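**Getting from Gretau to Dotville with a stopover – does the regional pass cover both legs?**

I'm planning four nights in the region in October and trying to work out the ticketing. I would arrive at Gretau main station in the early afternoon, leave my large bag there, spend one night in Tanasarn, and continue to Dotville the next morning. The operator's site says the regional pass is valid "on all lines in zones A to D," but the Tanasarn branch is drawn in a different color on the map and has no zone letter next to it.

Two things I can't find in writing:

- whether the pass is valid on the branch line at all, or only as far as the junction
- whether an overnight stop counts as breaking the trip, which would mean a second validation

I'm traveling with one other adult. No rail cards, no discounts. I don't mind paying for point-to-point tickets if the pass turns out to be the wrong product.

*posted by slowtrain_k*

---

**branchline_obs**

The pass is valid on the branch. The different color marks the contractor that runs the trains, and the fare zones are printed only on the paper version of the map (rack next to the ticket counter in Gretau). Tanasarn is in zone C. Dotville is in zone D, two stops before the boundary.

The overnight stop doesn't matter with the 3-day pass. It is validated once, at the start, and then runs by calendar day until the last train on the third day. Your arrival day counts as a full day even if you stamp it at 2 p.m., so if you plan to stay in Gretau that first evening, don't validate until the next morning.

Single tickets are another matter. They expire 90 minutes after stamping, and the through ride from Gretau to Dotville is close to that if you miss the first connection at the junction. With a night in Tanasarn you would need separate tickets for each leg.

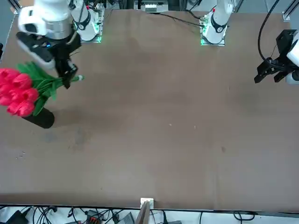
coltetti_fan disagrees on one point: the first bus replacement of the morning, which leaves Tanasarn before 6 a.m., is not part of the zone system and the driver will ask for a separate fare. I have not taken that bus, so treat my answer as covering trains only. Every train on the branch after 7 a.m. accepts the pass.

On luggage: the lockers at Gretau are on the lower level by the west exit. The large size takes one full suitcase and a small backpack. They are released after 24 hours and anything left inside goes to the counter, where you pay a pickup charge. For an overnight trip, use the staffed desk – it closes at 8 p.m. and bills by the day.

---

**mapfold**

just get the pass, we did the same trip last spring and it was fine. inspector checked us once and didn't say anything. sit on the left for the valley

---

**coltetti_fan**

Adding the detail on the bus. The route number is 697. It replaces the first train of the day on the Tanasarn branch while the track work continues, and it is run by a private company under its own tariff. The stop is across the road from the station, not in the forecourt where the other buses leave. Pay the driver, coins or card.

If you're staying in Tanasarn, the guesthouses near the station fill up before the ones by the river. We stayed at the Coltetti, a 10-minute walk uphill with steps for the last part. It has 31 rooms and breakfast starts at 7, which rules out the early bus anyway. Check-in after 9 p.m. is by key box only and you have to ask for the code in advance.

For two adults, compare the pass with the group day ticket before you buy. The group ticket covers two to five people and is cheaper if all your riding falls on two days, but it isn't valid before 9 a.m. on working days. The machines in Tanasarn don't sell it – get both days' tickets in Gretau.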